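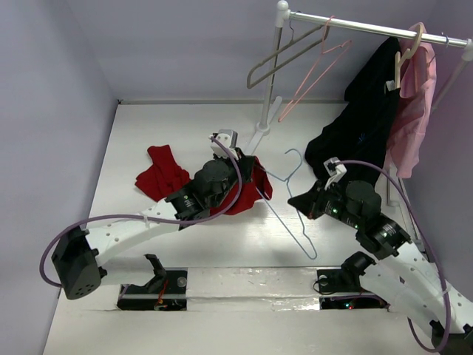

Pivaven - new record, is the loud mix a problem or just me

Local Bands & Releases > General

tinshedtony
Posted Thursday

Picked up the Pivaven LP from Mazza at lunch. Erkavow. Been waiting for this since they played half of it at the Harkus last winter.

Played it twice now. Songs are great. Side one especially, the run from the opener into the slow one with the organ. But the mix?? Guitars all over everything. Can barely hear Marisa Marras in the choruses and she's the best thing about that band by a mile.

Is it my setup or is anyone else getting this. Mine's number 776 out of 800 if it matters, wondering if the late ones in a run come out worse.

gumleaf_static
Not your setup. Same here, mine's a low number too so no it isn't the pressing. Thought my needle was rooted. Put on something else, fine. Back to Pivaven, mush.

Only the choruses though. Verses are lovely.

brasco
Disagree with both of you sorry. It's a loud band. They sound like that in a room. If you've stood down the front at the Harkus you know you don't hear every word and you don't need to.

First album everyone moaned it was too polite. Now its too loud. Poor buggers can't win.

tinshedtony
I was one of the ones moaning about the first album so fair cop. But there's loud and there's can't hear the singer.

Also in a room you've got her standing there. On a record you've only got the speakers.

marg_on_bass
Has anyone compared it with the download? Code in the sleeve, little card, easy to miss. I nearly chucked mine. Vocals sit higher on that to my ears. Only listened on the bus so don't hold me to it.

If so it might be the cut and not the mix. Long sides on that record. You squeeze that much on and something gives.

gumleaf_static
Didn't even see a card. Going to look.

gumleaf_static
Found it, stuck inside the inner sleeve. Listening now. Yeah ok Marg might be onto something. Chorus on the second track you can pick out the backing vocals, on the LP I didn't know there were any.

brasco
Or you've turned it up. Everything sounds clearer louder.

gumleaf_static
Same volume mate.

brasco
By ear or did you measure it

gumleaf_static
By ear. Who measures.

kettledrum
Coming in sideways here but can we talk about the drumming. Hildegard Lenz on the last track. That bit after the second verse where the whole thing drops out and she just keeps going on the floor tom, and you think the song's finished, then it isn't. Had to pull the car over. Well, not pull over. I was parked. But still.

She wasn't on the first album was she? Or was that her on the b-side

marg_on_bass
Not on the album. On the b-side yes, and all the gigs after. First drummer moved up the coast before they'd finished touring it. Hildegard filled in for a weekend and never left.

Agree re last track. Best thing they've done. And funny enough that one has no mix problem at all, you can hear the room on it.

tinshedtony
Because half of it's got no guitars on it lol

brasco
Harsh

tinshedtony
Not wrong but. I like the guitars! I want the guitars AND the singing. Not much to ask for what it cost.

kettledrum
What did it cost? Mazza had them behind the counter with no sticker and I just handed the card over. Didn't want to look.

tinshedtony
Same as any new LP these days. Too much. Gatefold is nice though, proper thick. Lyrics printed on the inside which is handy given you know what.

Anyone going to the launch? Doors at 8 at the Harkus. Two supports, haven't heard of either. Poster at the shop had them in writing so small I had to get the bloke to read it to me.

marg_on_bass
Going. Got mine early. One support is a duo from down the line, keys and a drum machine, very quiet, odd pick for that bill but I like them. The other one no idea.

Get there early if you want anywhere to stand near the desk. Back of the Harkus sounds like a bathroom.

gumleaf_static
Front of the Harkus sounds like a bathroom as well. Always has. New ceiling did nothing.

brasco
Rubbish, ceiling fixed the low end completely. Saw three nights in a row there in August and you could hear every kick drum note. Best small room we've got and people bag it because they remember it from ten years ago.

gumleaf_static
I was there in August too. Stood by the side door. Bathroom.

brasco
Well don't stand by the side door

marg_on_bass
He's right about the side door. There's a gap behind the stack and everything goes round it. Stand left of the desk, two steps back from the rail. Trust me, I've played there and I've watched there.
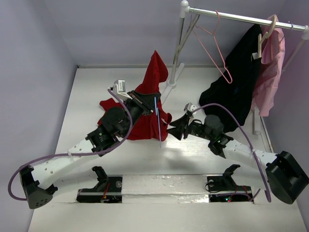
fernwood_al
Been reading along and not one of you has mentioned they recorded the whole thing live in two days. Guitars in the same room as the vocal mic, so you can't just pull them down after, they're all over her track. Marisa said so on the radio interview, the one with the terrible phone line. Said they had a go at redoing the vocals later and binned them, sounded like karaoke.

So the choice was that or a fake sounding record. I know which I'd take.

tinshedtony
Did not know that. Missed the interview. Changes things a bit for me.

Still doesn't explain the download being clearer though?

fernwood_al
No it doesn't. Marg's probably right on the long sides. Should've been a double, or drop a song. I'd lose the instrumental.

kettledrum
You would NOT lose the instrumental. What is wrong with you

fernwood_al
It's four minutes of one chord

kettledrum
It's four minutes of one chord and it's brilliant. It sets up the slow one. Take it out and the slow one just turns up from nowhere.

marg_on_bass
With Al on this, sorry kettle. Works live, they stretch it and people lose it. At home I get up and put the jug on.

kettledrum
I'm drinking alone then

gumleaf_static
I like the instrumental for the record. Would keep it. Would lose the cover though, didn't need a cover on there.

brasco
What cover?

gumleaf_static
Track 2 side two. It's an old folk tune isn't it? Trad arr. on the sleeve.

brasco
Huh. So it is. Thought that was theirs. Been telling people at work it's the best thing she's written.

tinshedtony
Haha. That's made my night.

OK so I tried Marg's download thing on the good speakers after tea. Vocals are up. Not heaps but enough. Then put the LP on straight after and backed the treble off a touch, and it's a lot better than I had it. Tracking weight was a bit light as well, my fault, moved house in March and never set it up again. So I take back maybe half of what I said.

Other half stands. Chorus of the opener is still a wall.

gumleaf_static
Weight on mine is fine, checked it. Still mush. So there's that.

marg_on_bass
What cart are you running

gumleaf_static
Whatever came on it. Bought it off my cousin.

marg_on_bass
Right. Have a look at the stylus then, might be older than the band.

gumleaf_static
Possibly older than Marisa

brasco
So to sum up, record's fine and two of you have dodgy turntables

tinshedtony
That is not what anyone said

fernwood_al
It's a bit what was said

tinshedtony
Anyway. Does anyone know if Mazza has any left? Mate wants one and he's not back in town til the weekend. They wouldn't hold one over the phone, said first in.

kettledrum
Saw a few there this arvo. Not many. The bloke reckoned no repress planned, once the 800 are gone that's it. They might have some on the merch table at the launch but he wasn't sure, depends what the band kept back.

marg_on_bass
They always keep a box back. Had some of the first album on the table a year after it was meant to be sold out. Tell your mate not to panic.

tinshedtony
Will do, ta. He'll panic though.

kettledrum
Anyone want to meet up before the launch? Pub on the corner does food til late. I'll be the one defending the instrumental.

brasco
In. Will buy you a beer if they play it longer than ten mins.

gumleaf_static
In. Not standing by the side door.

fernwood_al
Working til 8, will come straight to the Harkus. Left of the desk, two steps back from the rail yeah?

marg_on_bass
That's the one. Bring earplugs, there's a jar on the bar but they're always empty by the time the second band is on.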